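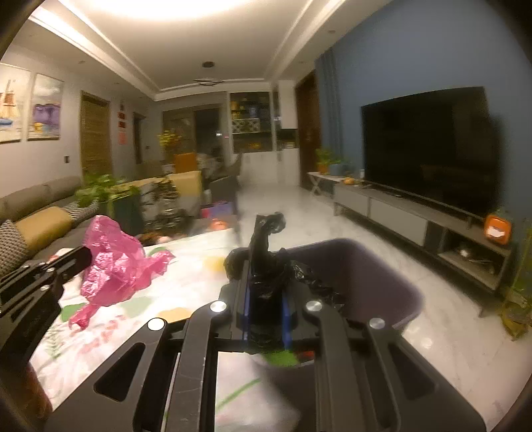

Sports > Baseball > Opinion

Scores Standings Schedule Opinion Tickets

February
By Kevin Heffernan

The Melinport club wants us to believe it can tell a ballplayer's future from 16 swings. That is how many a prospect takes at the Matix hitting lab before the software spits out a grade, and from what I hear, a low grade now gets a kid sent home before anyone has watched him play an inning.

I don't buy it. Guoqing Tian hit for two summers at Nieto Field with a swing that would have flunked any lab. His hands were low and his front foot wandered. He also got on base all the time, and pitchers hated seeing him come up with a man on second.

The club says the system was checked against 1,000 hitters. Fine. Which hitters? At what age, and against what pitching? I asked twice and got a brochure.

Bat speed matters, and I'd like to know a prospect's number as much as the next fan. But a summer league team plays on bad fields in front of small crowds, and it has always had room to take a chance on somebody odd. Britomeo still holds an open tryout with two old scouts on folding chairs. They miss on plenty of players. At least they have to sit through the whole game to do it.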